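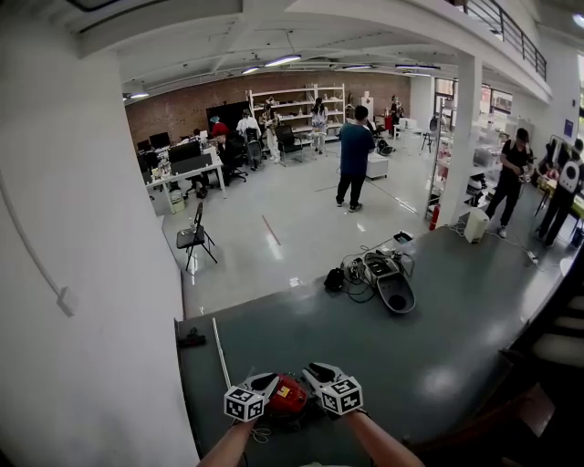

The grey table at the top of the stairs, with the red brick wall at the far end.

Wednesday

In by half past eight. Train from Grumulstead was on time and I got a seat. Cold upstairs until ten or so, then fine. I kept my coat on for the first hour and answered the messages from yesterday, mostly Galindo about the shelving, which is now coming next week and not this week. They want someone here to sign for it between eight and one. I said I would do it.

Main job today was the tables. Parisa wants all of them gone through before the new people from Stomden move up at the end of May, and she would like every item either in a labelled place or out of the building. I have been putting off the grey one by the stairs for the simple reason that everything without a home ends up on it. People come up with something in their hands, it's the first flat surface they meet, and down it goes.

Started with the cables. There was a black tangle of them at the back of the table and I took a chair over and did it sitting down. I find it goes better if I don't pull. You find one plug, follow it with two fingers until it goes under something, lift the something, and carry on. Two were tied together in a proper knot and I had to leave that till after coffee. I coiled each one as it came free and put a paper band round it with the kind of plug written on, and the length where I could be bothered to measure. The ones nobody could identify have gone in a bag marked UNKNOWN MAY. If it's still shut in three months I will take it to the recycling place in Stomden.

Thin white cable is a separate matter. It gets everywhere in this room, there's even one running down the big wall by its little bracket, and I never know if it is in use. Asked Jaime about the one on the wall and he said leave it, so I left it. He didn't say what it was for. I have written LEAVE on a bit of tape and will stick it up tomorrow when I have the steps.

The power strip is staying at the right-hand end of the table for now. I don't like it close to the edge, with the stairs just there, and I told Parisa so. She agreed and asked what it would cost to have sockets fixed under the tabletop. I rang the electrician Morness used last year and he said £400 for this table and the desks along the left, done in a morning, which seemed fair to me. She is going to think about it. Meanwhile I've moved the strip in a hand's width and taped the lead down.

The white container I emptied and wiped out. Mostly packaging, foam corners, two instruction leaflets in languages none of us reads, an allen key, a glove. Kept the allen key. The small dark tray is a good tray and I have decided it is going to be for screws and other little bits that turn up on the floor, so that at least they're all in one place. Found 20 of the same screw in an envelope in the desk drawer and tipped those in to start it off. Jaqueline saw me do it and said I should put a lid on, she has known trays like that go over. No lid fits. I'll look at home.

The long white stick has been lying across that table since before Easter. I asked four people. Nabil thought it belonged to a blind, Ayman said curtain rail, Jaime said it was his and then looked at it and said it wasn't. I haven't thrown it out. I've stood it up in the corner behind the shelving unit, where it will probably fall over in the night and frighten somebody.

Lunch at one, soup from the place on the corner, lentil, too salty. Ate it with Jaqueline on the wall outside. She has been offered the Grumulstead flat after all and isn't sure about it – the kitchen is very small and there's a bus stop under the bedroom window. I said I had lived over a bus stop for six years and got used to it by the second month. She asked about parking and I couldn't help her there.

After lunch it got busy. All the lights were on, which I am not fond of, the tubes give me a headache by four if I sit facing down the room. So I worked with my back to them when I could. The floor had been done on Monday night and it is so shiny at the moment that you get every light twice. It does look good though. The short red line in the middle has survived the cleaning, which I was pleased about as I'd told Parisa it would peel.

Went through the labels. I had printed more than 225 of them, the small yellow ones and the larger white, and by the afternoon I was into the last sheet. The trouble is that people label things in their own way. One box said "misc" on one side and "not misc" on the other. I have asked for three words at most and a date. Ayman said three words was generous. He then labelled the kettle KETTLE.

The inventory book I found under the leaflets. It is the old Morness one with the green cover, and it stops at item 973, a desk lamp, which I have never seen. I thought about carrying on from there in the same book and Parisa said start a new one, so I ruled up the first four pages this afternoon. Columns for what it is, where it lives, who asked for it, and whether the box has been kept. The last column was Nabil's idea and is a good one, we have sent things back without boxes before and paid for it.

Black folding chair: still by the end of the table. It's meant to live in the cupboard with the others, but every time I fold it up and put it away it's out again within the hour, so I suppose it is wanted there. I have put it in the new book as living by the table. That's cheating a bit but it's also true.

Next is the white desk along the left. Three monitors, and behind and between them everything people have put down since the winter. I didn't start on it. It's in use all day and you can't clear round somebody's elbows. I have asked for Friday first thing, before they're in. The bin under it is too small and I've ordered a bigger one, same sort, white, so it won't look odd.

The tall shelves by the brick wall are in better order than I expected. Parisa had the doors of the cupboards open too, and between us we agreed what goes where when the Galindo unit comes. Paper and envelopes in the bottom where they're heavy, things in daily use at waist height, and the top for what we hardly touch. She wants a list stuck on the side. I said I would write it once things have been in place for a fortnight, otherwise I shall be writing it twice. The brick there sheds a bit of red dust on to whatever stands nearest. Not much, but you see it on white. Must ask if it can be sealed, and whether we're allowed to, as tenants.

Had a short word with Jaime about the stairs. He's carried three boxes up today and says the light-coloured steps are easy enough to see going up and harder coming down with your arms full. I'd like a strip along the front of each one. He would like a lift. I've put the strips on the list.

Left at twenty to six. The table wasn't finished, there were still people at it when I got my bag, but the cables are done and the container is done and I know what is left. The knot, incidentally, came undone after I'd stopped trying. Ayman picked it up to look at it while he was on the phone and handed it back to me in two pieces.

Rain on the way to the station, train ten minutes late. Omelette and the end of the bread. Rang Mum, who has had the window man round and is happy with him. Looked for a lid for the tray and have three that might do, one off an ice cream tub. They are in my bag by the door.

To do tomorrow: tape on the wall cable. Ring Galindo back and get the delivery time in writing. Second page of the book. Buy decent tea, it's my turn, and milk.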